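Bremholm Opens Comparative Gripper Trial for Two-Arm Sorting Cells

Ersoy and Revum units to be assessed side by side in program led by Katia Marras

BREMHOLM, March – The Bremholm Center for Applied Handling has begun a comparative trial of parallel grippers intended for two-arm sorting cells. The program will run for 12 weeks and will assess grippers supplied by two manufacturers, Ersoy and Revum, under a common set of test conditions. Results will be made available to member companies on completion, and a public summary will follow.

The trial was commissioned by Ralier, a contract packaging company that plans to introduce automated sorting of small molded parts at its finishing plant. Ralier asked the Center for an independent view of how different grippers handle upright and tilted cylindrical parts, which are common in its product range and have proved difficult to pick with the suction tools now in service.

"Our members are regularly offered grippers on the strength of a data sheet," said Katia Marras, head of testing at the Center. "A data sheet gives stroke, force and weight. It does not say how the gripper will behave when a part is leaning against the side of a tray, or when two parts stand close enough together that the fingers have little room to enter. Those are the questions Ralier put to us, and they are the ones we intend to answer."

Testing takes place on a two-arm bench with plastic bins set out between the arms. Parts are presented in one bin and transferred to another, with the arms working singly in the first phase and together in the second. Each gripper under assessment will complete 500 transfers per part type. The position of the parts is changed between runs according to a written schedule, so that every gripper meets the same sequence of easy and difficult placements.
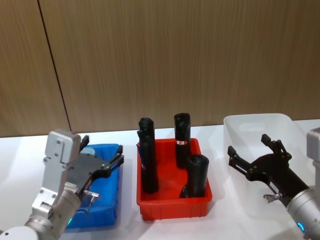
The Center will record four measures for each transfer: whether the part was gripped at the first attempt, whether it was released in the intended position, the time taken, and any contact between the fingers and the wall of the bin. The last of these was added at the request of Ralier, whose engineers reported that bin contact was a frequent cause of stoppages in an earlier pilot line.

To pass the first phase, a gripper must achieve a first-attempt success rate of 95 percent across all part types. Grippers that do not reach this figure may be resubmitted once, with different fingers or revised control settings, provided that the manufacturer supplies the changes in writing before the second run begins.

Osamu Miyazaki, director of process engineering at Ralier, said the company had chosen an outside laboratory in order to keep the comparison separate from its purchasing decisions.

"We have good relations with both manufacturers and would expect either of them to support us well," Mr. Miyazaki said. "What we lacked was a set of results obtained on the same bench, with the same parts and the same operators. The finger shape matters a great deal with cylinders, particularly where the top edge is uneven, and we would like to settle that point before we commit to a cell layout."

The second phase will examine coordinated work, in which one arm picks while the other places, and in which both arms may be required to reach into the same bin. The Center will compare the two manufacturers' controllers at this stage as well as their grippers. Particular attention will be given to recovery after a missed grip – the point at which, in the Center's experience, two-arm cells most often require an operator to step in.

A team of 6 engineers and technicians has been assigned to the program. Both manufacturers were invited to attend the setting-up of their own equipment and have approved its condition in writing. They will not be present during the recorded runs. Cable routing, mounting height and approach speed have been fixed for the whole of the first phase and will be listed in the final report.

Members wishing to observe a recorded run may do so on any Tuesday during the trial, subject to available places. Requests should be sent to the Center's testing office and should state the visitor's employer and area of interest. Visitors are asked to note that photography on the test floor requires prior approval from Ms. Marras.

About the Bremholm Center for Applied Handling

The Center carries out independent testing of handling and sorting equipment on behalf of member companies in packaging, light assembly and distribution. It does not sell or represent equipment.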